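July, evening

Back on the Wusska job after lunch. Remote control again, all in sim, with the small red cube as the first target. The lag is down to 83 ms since the Nurix update, and I no longer overshoot on the last bit of the approach. Fingers open, come in from one side, correct, then lower.

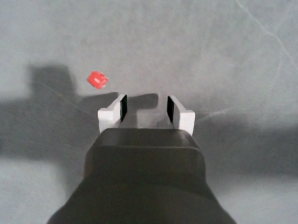 Page last changed: July, 21:40

The wrist view is fine for the final approach and poor for everything before it. I keep losing track of where the board is, so I drive from the overhead view until I'm close and then switch.

Tried the 2-arm setup next. My left hand lags my right, and the logs show it.

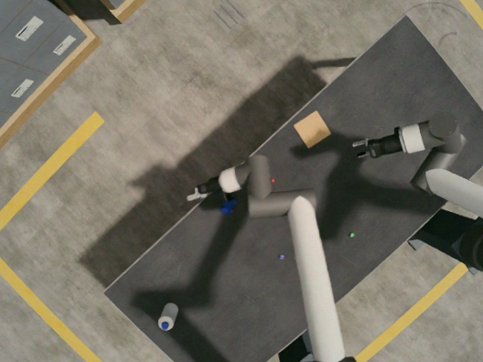 Both arms over the table, blue cube still out by the white link.

The cubes are meant to go on the tan board. The larger blue item and the bottle are there as clutter. I want the demos to include slow reaches and small corrections, so I've stopped deleting the ugly ones. Dumitrescu's script used to trim every pause over 300 ms.

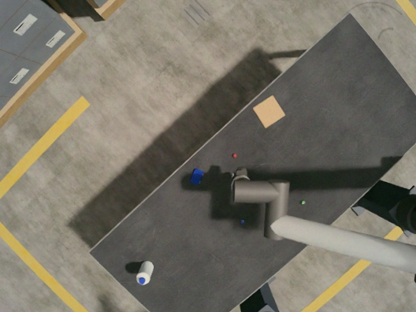
I turned that off. The pauses are where I decide which cube to go for, and the policy trained on trimmed data hurried its grasps. Total is now 575 demos, counting the old batch from Ekville. Those use a different grip width and may have to go.

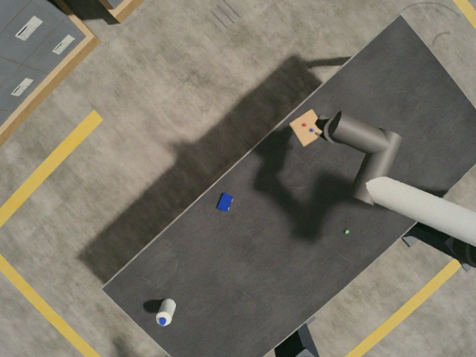 Green is the one I put off, as the reach is awkward from my seat. Tomorrow I'll start with it. Also need to fix the left pedal, which sticks.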